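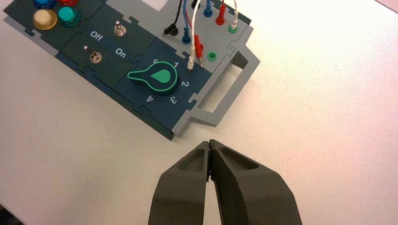

Ngubane Makers' Hall opens its doors again, with a bigger repair floor

September 6, 2025

By Oona Heinonen

If you have a toaster that only browns one side or a radio that hums louder than it plays, good news: the Ngubane Makers' Hall is back! The old bus depot on Skirkum Street reopened this morning after a long summer of painting, rewiring and sorting through drawers of screws, and the line went past the bakery before the doors were even unlocked.

The big change is the repair floor, which now takes up the whole back half of the building. It has 12 workbenches, double the old number, with good lamps over every one and a proper air vent for soldering (regulars will remember the propped-open fire door, and how cold it got in winter). There is a sewing corner by the front windows, a bike stand near the loading bay, and a long table just for kids, where they can take apart dead keyboards and hair dryers to their hearts' content.

"I learned to fix things because my grandmother wouldn't let me throw anything out," said Reshma Nkuna, who runs the floor. "She would have loved this. She also would have told me to sweep under the benches."

Nkuna and her crew looked at 1273 broken items last year and kept a log of every one. Lamps top the list by a mile, followed by vacuum cleaners and zippers. The log lives in a fat green binder by the entrance and it's great reading. One entry just says "accordion, mouse."

The money for the work came from the city's small buildings fund and from a July street fair, where neighbors sold jam, plants and a truly alarming number of jigsaw puzzles. Lumber for the benches was donated by Fandus, the yard across the canal, and the wiring was done by Danjuma Chukwu, who grew up two blocks away and used to catch the number 5 bus from this very building.

Classes start this month too. Consuelo Goicoechea is teaching basic sewing repair, including how to patch jeans so the patch stays put. Anel Matlala has a beginners' evening on switches, plugs and small circuits, and it filled up so fast that a second one has been added. Both are free for members, and membership costs the same as it did before the hall closed. A woodworking class is planned once the band saw gets its new guard.

There's also a tool library, and I could have spent all day in it. Members can borrow any of 200 tools for a week at a time, from pipe wrenches to a cake-pan-sized sander that I now badly want a reason to use. Late returns mean an hour on sweeping duty.

By noon the kettle was on its fourth round and a man I'd never met was showing me the inside of his clock radio, beaming, with a spring held between two fingers. He had been told to bring it back next week for a part. He seemed thrilled about it.

The hall is open every afternoon except on public holidays, and late on class nights. Bring your broken thing, its power cord and any loose bits in a bag. Microwaves and gas heaters can't be accepted. Parking is behind the building, and the bike racks are by the side gate on the canal path.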